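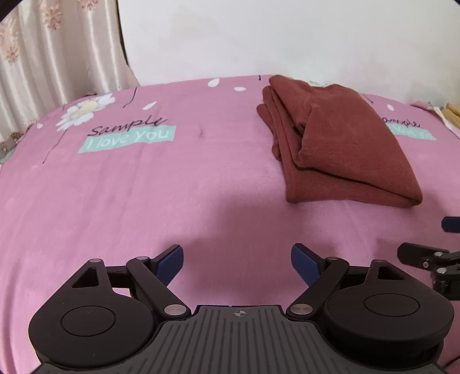

Turning a flat sheet into a fitted one for a deep mattress?

Posted in Sewing & Home Textiles, 9/14/24
1513 views

threadbarefern

Hi everyone! I finally bought a new mattress (a Hernedex, the one with the pillow top, and I love it so much I go to bed early on purpose) and now none of my fitted sheets stay on. It's 16 inches deep and all my old sheets were made for something a lot thinner. The corners hold until I roll over and then ping, one of them is up by my ear.

What I do have is a whole stack of flat sheets, because I never use a top sheet under the comforter. Some of them are lovely prints that I've had for years and would be so happy to see on the bed. So my plan is to turn a couple of them into fitted sheets with elastic. I've got a basic Stavik sewing machine and I can sew a straight line, plus a zigzag if nobody is watching me.

My questions are:

How do I work out the corners? I've seen people cut a square out of each corner and I've seen people just pin a big dart and sew it.

Does the elastic go all the way around or only at the corners?

Is there a way to tell if a sheet is big enough before I cut into it? I really don't want to ruin a favorite.

Also, some of these have a hem at the top that's much wider than the others. Do I take it off or leave it? Thank you so much, I'm weirdly excited about this project!

bobbin_and_biscuit

Oh, you are going to have fun with this! I've converted every flat sheet in my house and two of my sister's, and once you've done the first one the second takes half as long.

Start with the size. Measure the mattress with the topper or pad on, because that's how you're going to use it. Then the sheet has to be as wide as the mattress, plus the depth twice, plus whatever you want tucked underneath, twice. Same thing for the length. I like at least 3 inches of tuck on each side and more if I can get it. Measure the sheet after it's been washed and dried the way you normally do it. Cotton shrinks, and I have been burned by a brand-new one that fit perfectly until laundry day.

If the sheet comes up short, don't give up on it. You can add a strip of plain fabric along the edges, down where it goes under the mattress. I used an old pillowcase for this and you'd have to crawl under the bed to find it.

For the corners, cut the square. The dart method works on a thin mattress, but on one as deep as yours you end up with a big flap of extra cloth inside every corner, and you can feel it when you're putting the sheet on. Each side of the square should be the depth plus the tuck. So for you, with a 3 inch tuck, that's 16 plus 3. Fold the sheet into quarters so all four corners are stacked, pin it like crazy, mark the square with chalk, and check it once more before the scissors come out. Leave yourself a seam allowance too, by drawing the cutting line a little closer to the corner than the stitching line.

Then bring the two cut edges together, right sides facing, and sew from the inside point of the square out to the hem. Go over the point with a few back-and-forth stitches, as that's where all the pulling happens. Zigzag the raw edges or they'll fray in the wash. That's it, you have a corner! Put it on the bed at this stage, before any elastic. It should sit snug and a little bit smug.

Elastic: I do corners only. Cut four pieces, 12 inches each, and pin the middle of each piece to a corner seam on the wrong side. Stretch it as you sew with a wide zigzag and hold the fabric both in front of and behind the needle so the machine isn't doing the dragging. A scrap to practice on is a very good idea. Mine looked like a caterpillar the first time and it still held.

The wide hem is your choice. I leave it on, at the foot end, and sew right through it. If your machine grumbles at the thick part, switch to a heavier needle and turn the wheel by hand over the bump.

One more thing about prints! Look at where the design sits before you fold and cut. If there are big flowers or words, lay the sheet on the bed first and slide it around until the best part is on top and the right way up. I once made a gorgeous one with all the tulips pointing at the floor.

gusset42

just buy sheet straps. they clip on underneath, took me a minute, never sewed anything

mothproofmabel

Seconding the square corners, but I'd put elastic all the way around on a mattress that deep. Corners only was fine on my guest bed and hopeless on mine. I fold the whole edge over to make a casing, leave a gap, and thread the elastic through with a safety pin. It takes ages and you will lose the pin inside at least once, but when the elastic goes slack in a few years you can pull it out and put new in without unpicking anything.

If you go that way, add enough for the casing when you measure. The fabric store in Grorinham has Cloutier elastic on the big roll and will cut any length, so it's worth asking at your local place before you buy a lot of little packets.

Please come back and tell us how it went!

threadbarefern

Thank you, thank you! I measured all of them last night with the pad on. Two are plenty big, and one of my favorites is short on the length, so I'm going to try the pillowcase strip. Starting with the plainest sheet in the stack so I can make my mistakes on that one. I'm going with the casing, and I've already lost the safety pin once, in the couch.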